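Haushaltstipps: Kann das schon eine Maschine?

Liebe Leserinnen und Leser, im April kamen wieder so viele Zuschriften zum Thema Haushaltsroboter, dass ich diesmal mit der Naschkiste anfange – dem Klassiker auf jedem Küchentisch!

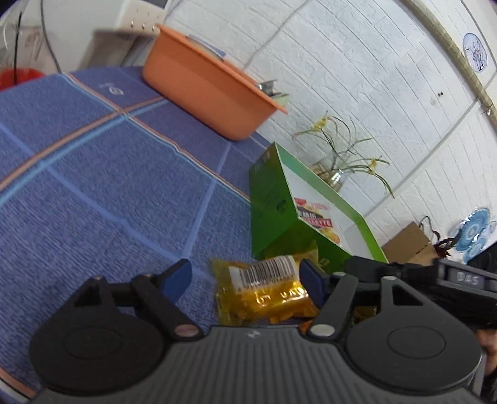 Snacktüten am grünen Karton
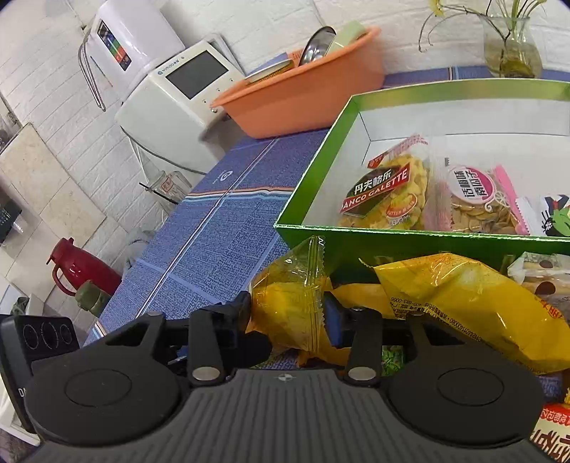 Glatte, knittrige Folie ist für Greifer bis heute eine harte Nuss, und wer es selbst probieren mag, legt die Tütchen am besten mit der Schweißnaht nach oben (dann gibt es eine Kante zum Fassen) und lässt ringsum ordentlich Platz. Mein Nirnix braucht für eine volle Kiste 59 Minuten, ich schaffe das nebenher beim Teekochen! Der Londix kostet 900 Euro und faltet dafür wenigstens Geschirrtücher, wenn auch etwas schief. Fürs Einräumen nehme ich also weiter die Hände: Großes nach hinten, Angebrochenes nach vorn, Klammer drauf.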